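Sokden hand-held gripper - review after a month of paper cups

Two stars, would have been four. It jams half shut and doesn't tell you.

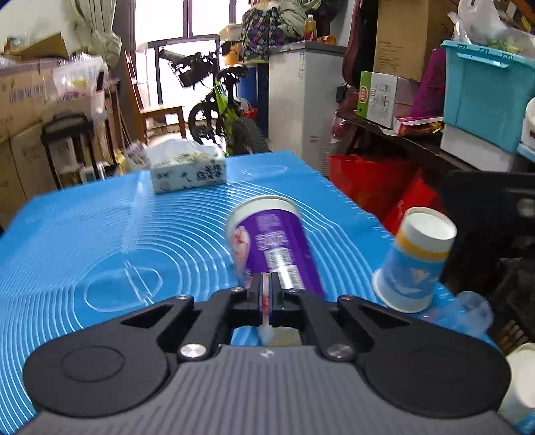 What goes wrong with it? The left finger stops short on the way back open, the trigger still feels fine in your hand, and the log says fully open when it isn't.

Happened 6 times in 112 grabs. Always after a hard squeeze, never on the first go of the day. Took the pivot screws out, cleaned, put back, same again next morning. Furtado support said "re-zero it" - did that twice, no change.

Safety bit: it freed itself while my thumb was in the linkage. Nasty pinch, no blood. Theres no guard and the manual gives it one line. Unplug first, please.

Good points - light, nice grip on thin cups, spare tips are cheap. Narrow tips do dent paper if you rush. My recordings from July are mostly usable, had to bin the ones where the opening was wrong.

Wouldn't buy a second untill they fix the return spring.

Ruairi Dalgleish

2 comments

Milan Boersma: Same fault on mine, error 1902 then nothing. Swapped the spring for a Flarnent one, ok so far.

jallo: which side jams? mine's the right

Contact | © Jallitetti Reviews | Back to top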